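Friday. In at 7.40. Cell 2 had stopped again overnight with the same fault as on Tuesday's log: axis following error on the down stroke, then a brake-on and a full halt. Gunther Bauerfeind had reset it once before going home and written the time on the sheet but not the position, so I had to pull that from the controller. Same place both times, within 2 mm.

Locked off, tagged, and moved the arm by hand with the brake released. There is resistance near the bottom of travel that should not be there. It is worse going down than coming up. Motor current agrees, up to 50 per cent over the baseline we took in July.

Spent the rest of the morning on the bellows and the shaft. I had assumed a perished sleeve, as at Stundham, but I could find no split in any of the folds, and the clamp at the collar was tight. Dust on the outside, wiped off. Tarek Awad thinks the shaft itself is fine and the lower bush has gone. I lean that way too, but would like a dial gauge on it before ordering anything.

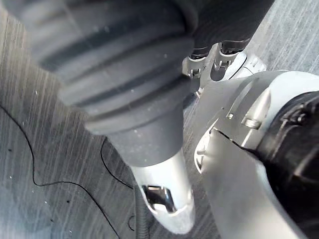
The other matter is the cabling. Lino Bellini asked whether a lead could be catching under the arm at full reach, which would give much the same trace. I ran it at 13 per cent speed with the pendant in hand and saw no contact, though slow speed proves little. Loose leads get clipped back before the next powered run regardless.

What bothers me more is the reset. The procedure says no restart after a following error until the cause is written down, and it has now been restarted without one. Spoke to Gunther by phone. He took it well enough – he had a batch waiting for Flulberg and thought it was a one-off. I have put a password on the fault reset for now.

Bush kit asked for from Tsoukalas, no delivery date yet. Cell 2 stays locked off over the weekend. Key is in my drawer, spare with Tarek. Left at 17.15.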